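11/11/2022

Money jar day! Well, money pig day, because I finally gave up on the jar. I've been putting change aside since September for the Marras trip, and I sat down this morning with the paperwork and worked out where I stand. Over 400 dollars! I had to add it up twice, I was so sure I'd slipped a digit.

Griline wants 65 a month if I pay in 4 parts, and I think I can do it without touching the rent money. I read every line of the terms, even the tiny columns, with tea going cold next to me, and felt very grown up.

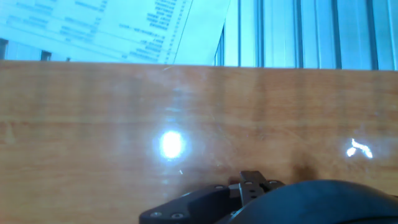 The shiny table and the sheet with all the small print.

After that I went looking at boards, because I still want a proper one for the shelf by the window. Kokotance has pine and Rellanis has something darker, and I keep changing my mind (pine today, I think, but ask me tomorrow).

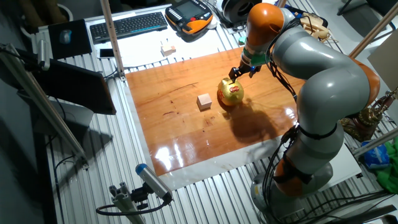 Saving is so much more fun when the thing you save in makes you smile. I had a plain tin for years and never once wanted to feed it. A gold pig, though! It catches the light all over, and the red and gold patch on its side is so cheerful that I want one just like it for the shelf. It looks great on the wood too, with all those streaks and knots, so maybe that settles the board question and I should go for something with lots of grain.

Tonight: soup, then sort the last of the coins from my coat pockets. Must call Griline before they close and ask if the first 65 is due right away.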